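Week six of robotics club and we have a name at last. The team is Fustinden, after a vote that took up most of Monday evening and got quite heated!

For anyone new: there's a student challenge in December where you tidy a table of household bits by hand with a gripper, record every go, and train your model (ours is called Sirov) on the lot. The target is 3000 recordings. We are not near 3000.

Florante Sison has the spreadsheet and he's strict with it. 48 goes tonight, and he threw out the ones where I dragged the thing instead of lifting it. Fair enough -- I'd have kept a couple though. 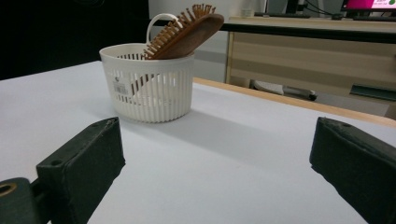
My hands are finally getting used to the gripper. First couple of weeks I squeezed everything like I was juicing it. Now I come in slower, fingers wide, and close right at the end. The hairbrush in the little white basket is my favourite so far, because it leans with its head poking out over the rim and you have to decide what to go for. I like the wooden back. Dhanial goes for the basket handle and takes the whole lot, which is cheating (he says it's strategy).

We do 30 goes each and then swap, otherwise your wrist gives up. Mine gave up at 26, don't tell Florante.

Total so far is 110 good ones of the brush. Next up is cutlery, which I'm dreading -- spoons slide about like anything.

If you're at the college and fancy a go, come along next week. No coding needed for this bit, just patience and a decent playlist. Bring biscuits and you can pick the music!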